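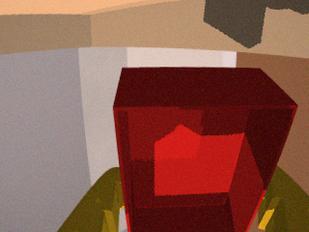 Rirura is a set of records about street book boxes, the kind where people leave a book or take one without signing for it. It covers the town of Strachan and the farm roads north of it. Each row is one visit to one box by one recorder. The main thing we wanted to know was how the books hold up, so the shape of the box matters a good deal. A hollow box with thin walls and one side left open, like the red one, goes down as `open` in the `front` column, and if its top is as plain as that dark maroon panel, with no lettering on it, then `sign_top` is `no`. Boxes with a door, a flap or a curtain have their own codes, listed further down.

Version note, 7 January 2021: first full release. The August draft that was passed around by email had the box codes in a different order and should be deleted if you still have it.

## What is in the folder

- `visits.csv` has 2932 rows, one per visit
- `boxes.csv` has 131 rows, one per box
- `titles.csv` lists the books that were written down by title
- `codes.md` is the same code list as below, in a form you can print
- `routes/` holds the walking and driving routes as plain text
- `notes/` holds the typed-up margin notes from the paper sheets

All CSV files are UTF-8 with commas and a header row. Text fields that contain a comma are in double quotes. Line endings are the Unix kind. Old versions of Excel will drop the accents in names and titles if you open the files by double-clicking, so use the import screen.

## Who made it

Milagros Muñoz planned the routes and wrote the first recording sheet. Abelardo Pacheco and Nantana Wongsuwan did most of the visits in town. Rigoberto Ticona covered the farm roads, where the boxes are far apart and most are nailed to fence posts. Arnulfo Sotelo typed the sheets and keeps this folder. Questions about a single row should go to him, with the `visit_id`.

The printing of the sheets and the mileage were paid for by Clolau, a small reading charity in Strachan. Clolau did not choose the boxes and has not edited the data.

## How the visits were done

A recorder walked or drove a route, stopped at each box on it, and filled in one line on the sheet. The order of the boxes on a route was the same each time unless a road was closed. Visits were in daylight. The recorder did not take books or leave them during a visit, and did not tidy the shelf until the line was filled in.

Books were counted by spine. A book lying flat on top of the others was counted the same as a standing one. Magazines, leaflets, puzzle books with most pages filled in, and loose sheet music went under `other_paper` and are not part of `books`.

Titles were only written down on the first visit of a month to each box. It was too slow to do it every time. This means `titles.csv` can't be used to follow one copy from box to box, although people have asked. Two copies of the same paperback look the same in the file.

Condition was judged by hand, by opening the book nearest the left end, the book nearest the right end, and one from the middle. If the box held fewer than that, all of them were opened.

## Columns in visits.csv

| Column | Meaning |
|---|---|
| `visit_id` | Unique ID for the visit |
| `box_id` | Matches `boxes.csv` |
| `date` | Date of the visit, year first |
| `recorder` | Initials |
| `books` | Books in the box |
| `children` | How many of those are for children |
| `other_paper` | `yes` or `no` |
| `condition` | See the codes |
| `damp` | `none`, `edges`, `through` |
| `weather` | Weather at the time of the visit |
| `remark` | Free text, often blank |

`children` was left to the recorder's judgment. Nantana counts school readers as children's books and Rigoberto does not. We noticed this late and left the numbers as they were written. If you use that column, compare within one recorder.

`weather` is the weather while standing at the box. It says nothing about the night before, which is what does the harm.

## Columns in boxes.csv

| Column | Meaning |
|---|---|
| `box_id` | Unique ID for the box |
| `area` | `town` or `farm` |
| `front` | See the codes |
| `roof` | `flat`, `sloped`, `none` |
| `sign_top` | Any lettering on the top, `yes` or `no` |
| `sign_other` | Any lettering elsewhere, `yes` or `no` |
| `color` | Main outside color, one word |
| `faces` | Compass direction of the front |
| `tree_cover` | `yes` if branches hang over the box |
| `first_seen` | Date of the first visit |
| `gone` | Date it was found to be missing, if it was |

Locations are given only by route and stop number. Several boxes stand on private front lawns and the owners asked us to leave out street addresses. Please don't try to work them out from the route files and publish them.

## Codes

**front**

- `open`: one side left open, nothing to lift or pull
- `door`: hinged at the side
- `flap`: hinged at the top
- `curtain`: cloth or plastic sheet hung over the opening
- `slide`: panel that moves in a groove
- `unk`: not written down

**condition**

- `good`: pages clean, cover attached
- `worn`: readable, but with loose pages, a torn cover or heavy marks
- `bad`: pages stuck together, missing or moldy
- `mixed`: the opened books didn't agree
- `empty`: no books in the box

A box that changed its front partway through got a new `box_id`. This happened mostly when an owner added a door before winter. The old and new IDs are linked in the `remark` field of the first visit under the new ID, written as `was` followed by the old ID.

## Cleaning

The sheets were typed once by Arnulfo and checked against the paper by Milagros. We picked 200 rows for a second check, spread over all the routes. The mistakes found there were nearly all in `box_id`, where a handwritten 1 had been read as a 7, and after that we went back over every ID with a 1 or a 7 in it.

Blank cells are real blanks. We did not fill anything in. A zero in `books` means the recorder looked and there were none.

Dates were matched to the route diary. Where the sheet and the diary disagreed, the diary date was used and the remark says `date from diary`.

We used a program called Plitus to find rows that had been typed twice. It compares every field and flags pairs that are nearly the same. Flagged pairs were checked on paper before one was removed. You don't need Plitus to use the data.

## Known problems

- Route 4 was not visited while the bridge was shut. The boxes on it have a long gap, and a gap does not mean the box was empty or closed.
- `damp` was added after the first sheets had been printed. Early rows have it only where the recorder wrote it in the margin.
- `color` is loose. What one person calls `brown` another calls `red`, above all with old stain. Don't build much on it.
- Sloped roofs are mostly on boxes with doors, because the same few people built them from the same plan. It is hard to separate the effect of one from the other.
- Boxes that were often empty got dropped from busy routes more easily. We tried to stop this once we saw it, but it will be in the early rows.
- The remarks are partly in Spanish. We didn't translate them.

## Uses

The data should be fine for looking at how full boxes are over a season, how damp gets in with different fronts, and how town and farm boxes differ. People planning to build a box may find `boxes.csv` and the notes folder more useful than the visits.

It is a poor source for how much people read. A book that left a box may have been read, sold, moved to the next box or thrown out. It is also a poor guide to other towns. Strachan has a wet winter and a library that sends its discards to the boxes, and both of those show in the numbers.

There are no names of box users. Recorders were told not to write down who they met. A few remarks mentioned a neighbor by first name and those words were taken out, with `[name]` put in their place.

## Sharing and credit

You may copy, change and share the files, including for paid work, as long as you say where they came from. Please write it like this:

> Rirura book box records, Strachan. M. Muñoz, A. Pacheco, N. Wongsuwan, R. Ticona and A. Sotelo.

If you correct something, send Arnulfo the changed rows and a line on how you know. Don't send a whole new file, it takes too long to find what moved.

## To do

- type up the rest of the margin notes for the farm roads
- settle the children's book question and write the rule on the sheet
- ask the library for its list of discards
- add a `shelf` column, single or double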